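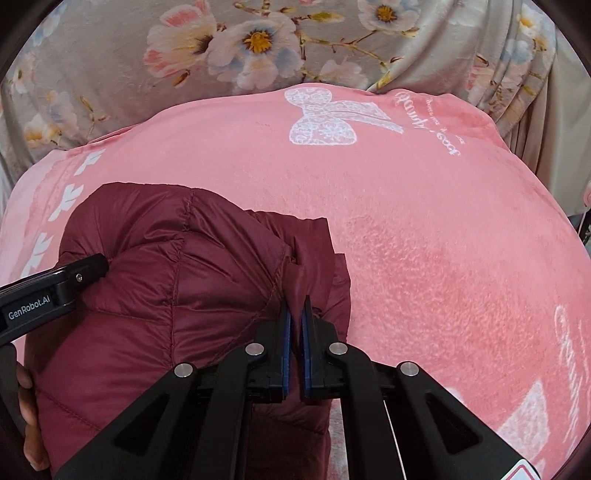 July, afternoon session, Staddale bench. Soft goods, jacket on blanket.

Fault: right-hand gripper reports closed while the fingers are still apart. Seen first at episode 24 of the batch. Jade Carrier was on the tool and noticed nothing odd in the feel of the trigger. The width trace shows it plainly: value drops to zero, sits there, then jumps back to a sensible figure when the fingers open past half way.

Padded nylon is a poor cloth to find this on. A pinched hem compresses to almost nothing, so a reading of zero looks right on the plot. I only caught it by stepping through the video beside the trace. On several grasps the log says shut and there is still a clear gap between the blue pads.

Checks, in order:

Pads. Both seated, no lifting at the corners. Wiped anyway.

Pivots. No play on either finger. Slight stiffness on the lower right, same as the left-hand tool, so I am ignoring it.

Zero offset. Re-ran the Rorkulance calibration with nothing in the fingers. Passed. Repeated after 70 open-close cycles and it failed, reading low by 3 mm.

Encoder connector. Latch not fully home. With the tool level the reading is steady; tip it nose down and it drops out. Folding work is nearly all nose down, which fits.

Reseated the connector, added a strain loop and a cable tie. Did 100 cycles nose down with no dropouts. I would not call that proof – the plug had presumably been working loose over a good many sessions.

Data: 314 episodes in the batch. Everything from 24 onwards is marked suspect for width. Poses look fine and can be kept. Heather Tamihana thinks the width can be recovered from the pad positions in the video. Possible, but the pads are hidden in cloth for much of each grasp, and I would sooner re-record the jacket set.

The logger should also have complained. A jump from zero to half open between two samples is not physical. Asked Drotorness for a rate check on the width channel, threshold to be agreed.

To do: inspect the same latch on the left-hand tool before it goes out again. Order spare plugs. Re-run calibration at the end of each session as well as the start.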